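The listing agent at Hiron has a number she likes to repeat: 192 closings in July, against 200 the July before. "Flat," she calls it. I asked whether a drop of eight sales was flat or down.

"It's within normal range for Wallico," she said. "Buyers are still out there. They're just taking their time."

They have been taking their time for a while now. Her own office has 15 condos at the Pundura building that have sat since spring, and the asking prices have barely moved. When I brought that up, she said the sellers were "comfortable waiting." Two of them have cut their prices since, so maybe less comfortable than she thought.

She does concede that the new units on the Cozma side of town are pulling people away. The builder there is offering $700 a month toward the mortgage for the first year. "That's marketing," she said. "It's in the price somewhere."

I'd agree with her on that one.

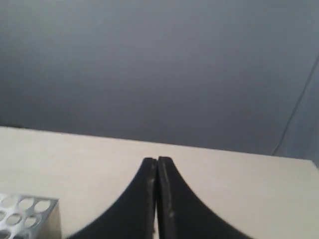

What I couldn't get was a straight answer on fall. She expects "steady activity" and a "healthy balance." Last year she expected the same thing, and I still have my notes. Asked what would change her mind, she thought about it for a bit. "If the phones stopped ringing on a Monday," she said. "Mondays are always busy."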